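当サイトではアクセス解析のためにCookieを使用しています。閲覧を続けた場合、Cookieの使用に同意したものとみなします。[同意する] [設定を変更]

カテゴリー:海外実習/公衆衛生/学生向け手引き
シェア 22 コメント 2

家庭訪問で食品衛生の聞き取りをする手順(学生実習用)

海外実習で受け入れ先の家庭を訪ね、台所まわりの聞き取りをするときの進め方をまとめた。対象は初めて訪問調査に参加する学部生と、その引率をする教員である。Ondsteadでの実習で使っている手順がもとになっているが、ほかの地域でもほぼそのまま使えると思う。水質検査や身体測定については別ページに書いたので、ここでは触れない。

訪問の目的は、家庭で食べ物がどう買われ、どう保管され、どう調理されているかを知ることにある。指導や注意はこの段階ではしない。聞き取りの結果は住民向けの講習会の内容を決めるときに使う。

準備するもの

・質問票(現地語版と日本語版を同じ順番で並べたもの)
・同意書(世帯控えと回収用)
・筆記用具とクリップボード
・Clokisを入れた端末、または紙の記録用紙
・名札
・飲み水
・靴下の替え

Clokisは記録用のアプリで、電波のないところでも入力でき、宿舎に戻ってから同期する。同期の前に端末の電池が切れても入力済みの分は残るが、入力途中の画面は消える。一問ごとに保存ボタンを押すこと。紙の記録用紙も必ず持っていく。前回は端末が熱で止まり、午後の分をすべて紙で取った班があった。

靴下の替えは、靴を脱いで上がる家があるためである。雨のあとは道がぬかるむ。

手順1 班を決める

学生を二人一組にし、そこに通訳が一人つく。一人が質問し、もう一人が記録する。役割は一軒ごとに交代する。途中で交代すると記録の書き方が混ざり、あとで読めなくなる。

現地語が話せる学生がいる場合も、最初の数軒は通訳を通したほうがよい。食べ物の保管に関する言葉は地域ごとに違う。Ondsteadでは「冷やす場所」と「しまう場所」が同じ単語で、冷蔵庫の有無を尋ねたつもりが戸棚の話になっていたことがある。

班分けの表は前日の夕食までに貼り出す。訪問先の世帯は受け入れ団体Inumの担当者が割り当てるので、学生の希望では変えられない。親しくなった家にもう一度行きたいという申し出は毎回あるが、聞き取りとは別の機会にしてもらっている。

手順2 質問票を読み合わせる

前の晩に班で質問票を声に出して読む。黙読では、言いにくい箇所や二通りに取れる箇所に気づかない。質問する役、答える役、記録する役に分かれて、最初から最後まで通す。

質問は次の順に並べてある。

買い物(どこで、どのくらいの間隔で、誰が)
水(飲み水と洗い物の水は同じか)
保管(肉、魚、乳製品、残り物)
調理(火、道具、手洗い)
体調(家族が最近おなかをこわしたか)

体調の質問を最後に置いているのは、話しにくい内容だからである。買い物の話なら初対面でもしやすい。順番を入れ替えないこと。話が先に体調のほうへ進んだときは止めずに聞き、記録用紙の余白に書いておいて、あとで該当する欄に移す。

読み合わせで質問の言い回しを変えたくなったら、その場で変えずに教員に伝える。班ごとに言い方が違うと、答えを並べて比べることができない。変更するときは全班で一斉に変え、質問票の版の表示も書き直す。

手順3 訪問して同意を取る

訪問は朝食の片づけが済んだころから昼食の支度が始まるまでの間にする。玄関先で名前と所属を言い、通訳から目的を説明してもらう。説明が終わるまで中に入らない。

伝えることは、参加は自由であること、途中でやめてもよいこと、名前は報告書に出ないこと、答えたくない質問は飛ばしてよいことである。文字を読まない人もいるので、同意書は通訳に読み上げてもらう。署名の代わりに口頭で同意を得たときは、その旨と通訳の名前を書く。

断られたら礼を言って帰る。理由は聞かない。断られた世帯の分を近所の家で埋めることもしない。Inumの担当者に連絡し、次の割り当てを待つ。

手順4 聞き取りをする

一軒にかかる時間はおよそ40分である。それより長くなりそうなら、残りの質問を確認し、体調の項目だけは済ませて切り上げる。相手にも家の仕事がある。

質問は一つずつする。「肉や魚はどこに、どのくらい置きますか」という聞き方では、場所の答えだけが返ってきて期間が抜ける。場所を聞き、答えを記録してから期間を聞く。

「ちゃんと」「清潔に」「きれいに」といった言葉は使わない。「肉はきちんと冷やしていますか」と聞かれて、いいえと答える人は少ない。「昨日買った肉は今どこにありますか」と聞けば、具体的な答えが出る。

沈黙があっても急いで次へ進まない。心の中でゆっくり間を取り、それでも答えがなければ通訳に言い換えを頼む。通訳と世帯の人の会話が長く続いて、訳が短く返ってくることもある。そのときは「ほかに何かおっしゃっていましたか」と確かめる。

手順5 台所を見せてもらう

聞き取りが済んだら、台所を見せてもらえるか改めて尋ねる。玄関で取った同意は質問への同意なので、台所の観察とは分けて考える。見せたくない場所があるかどうかも先に聞いておく。
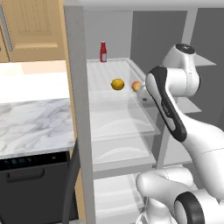 観察の記録は、見えたものをそのまま書くのが基本である。感想や評価は書かない。棚や冷蔵庫を自分で開けることはせず、開けてもらったときだけ中を見る。画像のように冷蔵庫の扉が開いた状態なら、まず「扉が開いていた」と書く。いつから開いていたかは見ただけでは分からないので、知りたければ質問する。食器洗い機のある台所では、あることだけを書き、毎日使っているかどうかは聞き取りの欄に分けて書く。設備の有無と使い方を同じ欄に書くと、集計のときに区別がつかなくなる。

記録用紙の観察欄には次の項目がある。

冷蔵設備があるか
生の肉や魚と、そのまま食べるものが分けて置かれているか
調理台の近くに手を洗う場所があるか
石けんがあるか
ごみ入れにふたがあるか
見られなかった場所

最後の「見られなかった場所」は空欄にしない。全部見た場合は「なし」と書く。空欄だと、見たのか書き忘れたのかが分からない。

写真は撮らない。記録に必要なときは、配置を簡単な図にする。図には方角と入口を入れ、家族の名前は入れない。学生が個人の端末で撮影することも禁止している。家の人から一緒に撮ろうと誘われた場合は、聞き取りが終わったあとに屋外で、家の人の端末で撮ってもらう。

飲み物や食べ物を勧められることがある。出発前の健康講習で習った基準に従って判断し、断るときは通訳から丁寧に伝えてもらう。封の切られていない飲み物か、沸かしたての茶であれば受け取ってよいことにしている。食物アレルギーのある学生は、その旨を現地語で書いたカードを持ち歩く。

手順6 その日のうちに記録を見直す

宿舎に戻ったら、夕食の前に班で記録を見直す。翌日に回すと、どの家の話だったか思い出せなくなる。

見直しでは、空欄がないか、略語が残っていないか、質問した役と記録した役の記憶が食い違っていないかを確かめる。食い違いがあれば両方の内容を書き、どちらかに決めない。通訳が近くにいるうちに聞けば、たいてい片がつく。

世帯番号と氏名の対応表は、記録とは別の封筒に入れて教員が預かる。端末の同期は見直しが終わってから行う。先に同期すると、直した版と直す前の版が両方残る。

昨年の9月の実習では、22世帯の記録のうち保管の項目に空欄が目立った。調べると、冷蔵庫のない家で「冷蔵庫のどこに置きますか」の欄をまとめて飛ばし、代わりにどこへ置いているかも書いていなかった。そのあと質問票を直し、冷蔵設備がない場合の記入欄を足した。古い版が手元にある人は使わないでほしい。

手順7 受け入れ先に報告する

実習の終わりに、集計した結果をInumの担当者と地域の保健員に口頭で報告する。世帯が特定される書き方は避ける。「川沿いの一軒だけ」という言い方をすると、地元の人にはどの家かすぐ分かる。

報告は短い文で区切り、一文ごとに通訳を待つ。グラフを使うなら紙に大きく描いたもののほうが見やすい。集会所にプロジェクターはあるが、昼間は明るくて映らない。

気になる点が見つかっても、学生から世帯へ直接助言はしない。保健員に伝え、対応は任せる。急いで知らせたほうがよいこと(乳児の下痢が続いている、井戸の水が濁っているなど)は報告会を待たず、その日のうちに教員へ連絡する。

よくある質問

訪問中に家族どうしで答えが違ったときは
両方を書く。誰の答えかも続柄で書く。買い物をする人と料理をする人が違う家では、質問によって答える人を替えてもらってもよい。

子どもが代わりに答えてもよいか
同意した大人が同席し、内容を確かめていればよい。子どもだけの家には入らない。

記録は日本語で書いてよいか
よい。ただし食べ物と道具の名前は、聞こえたとおりの現地語も並べて書く。訳語は帰国後にそろえる。

学生の体調が悪いときは
訪問を休む。特に下痢、嘔吐、発熱があるときは、軽くても台所に入ってはいけない。残った一人で訪問を続けることもせず、ほかの班に合流する。

謝礼は渡すのか
個人からは渡さない。世帯への礼品はInumを通じて全世帯に同じものを届けている。学生が個別に菓子や文房具を置いていくと、もらった家ともらわない家ができる。

資料について

質問票の最新版と同意書のひな形は、Parsonsの実習室の棚に置いてある。紙で必要な人はBenedetta Leoneまで。Clokisの設定で分からないことはGemma Villaに聞いてほしい。どちらも実習期間中は現地にいるため、返事は宿舎に戻る夕方以降になる。

タグ:家庭訪問 聞き取り調査 食品衛生 質問票 海外実習

新着記事をメールで受け取る [登録する]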